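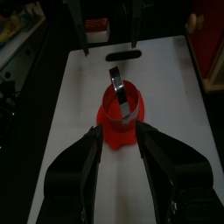 An afternoon with the Draklow two-armed bench robot: open day review

I had been promising myself a proper look at the Draklow for the best part of a year, ever since Gudrun Ruppert came back from a trade show with a bag full of leaflets and wouldn't talk about anything else at lunch. So when Promorine announced an open day at their workshop in October, I put my name down the same evening, and Gudrun did too, and we shared the driving and a flask of rather stewed tea.

A bit about me first, so you know whose opinion you're getting. I run a small business that mends and assembles fiddly things for other people, mostly fittings and small metal parts, and there are only a handful of us. I don't write software. I can follow a wiring diagram if it's kind to me. What I wanted to know was whether a machine like this could take over some of the dull picking and placing without needing a specialist standing next to it all day, and I went in hopeful but with my purse firmly shut.

The Draklow is sold as a pair of arms with a gripper on each, facing one another over a working area, plus the Clirkier software that you use to teach it. Promorine will sell you the lot or hire it to you at 359 pounds a week, with delivery and a day's training thrown in. The hire price was on the board by the door, which I appreciated. I've been to plenty of these days where you have to leave your telephone number before anybody will mention money!

Nerys Prydderch looked after our group, and she was a delight, patient with the daft questions and quite willing to say when she didn't know the answer. The job on the bench when we got to the front was the ring job. You have a shiny metal ring standing up in a red plastic holder, the holder sits out on a white board, and one gripper has to come in and take the ring without disturbing the holder. It sounds like nothing at all. I thought so too, until I saw how little of the ring actually shows above the rim, and how it leans over instead of standing politely straight.

Anyone who has worked with polished parts will know the trouble already. A bright ring is a nightmare for cameras, all white streaks and dark bands, and half of what the camera thinks is an edge is really a reflection of something else. We tried a cheap inspection camera on plated collars a few years back and it was hopeless. There's a small camera down by the gripper on the Draklow, and Nerys had its view up on a monitor so we could follow along, the two black fingers either side of the holder and the ring between them. I found that screen more use than watching the arm itself. You could see what the machine had to go on, and it made me a good deal more forgiving when it missed.

And it did miss. I stood there through a good many goes, with my coat over my arm and my feet beginning to complain, and the commonest fault was that the fingers closed a touch too low and nudged the holder along the board. Once it lifted the ring and holder together, which got a cheer from the back. When it went right it was lovely to watch, quite slow and careful, and the ring came away cleanly. Nerys told us they had logged 2,016 attempts on the ring job since the summer and that the success rate on the current settings was 82 per cent, against 90 for the same job with a dull, brushed ring. I liked being given the lower number without having to dig for it.

Would 82 do for me? Probably not for anything left running by itself. For a job where one of us is at the next bench anyway and can put a toppled holder back, I think it might, and Gudrun (who is harder to please than I am) came round to the same view somewhere past the second service station on the way home.

After the break we were allowed a turn at the teaching. Majdi Srour sat with me while I guided one arm through the approach by hand, and I must say the arm moves beautifully, with hardly any drag, rather like pushing a well-oiled gate. You press a button at each point you want it to remember. The Clirkier screen is less of a joy. The writing is small, the points are listed by number with no room for a proper name, and I managed to overwrite one of mine simply by pressing the same button twice. Majdi got it back for me, but it took him three menus to do it, and I can't see my lot remembering three menus on a busy morning.

The grippers themselves I liked very much. The fingers are chunky black things with stepped ridges, and I could see small screws on them, so I asked whether they could be swapped. They can, and Shaimaa Younis from the workshop side showed me a tray of different ones and changed a set while we chatted. It took her a couple of minutes with an ordinary driver. She did say that you have to run the calibration again afterwards, and that people forget, and that most of the support calls she takes begin there.

A few grumbles about the day. It was dim round the bench, and I'd have liked a better light for seeing into the holder with my own eyes. The talk in the side room went on too long, with a great many slides about the firm's history, and by the end I could hear stomachs. They compared their machine with the Sabbagh at some length, and as there wasn't a Sabbagh in the building I've taken all that with a pinch of salt. Parking was poor. The cheese scones were very good indeed and I had two.

So, four stars for the arms and grippers, three for the software as it stands, and five for Nerys. I've asked for a week's hire in the new year, with a box of our own collars to try on it, and I'll add a note underneath when we've had it on the bench. If you're going to the next open day, take a few of your own parts in your pocket and ask if they'll try one. I didn't think of it until we were back at the car.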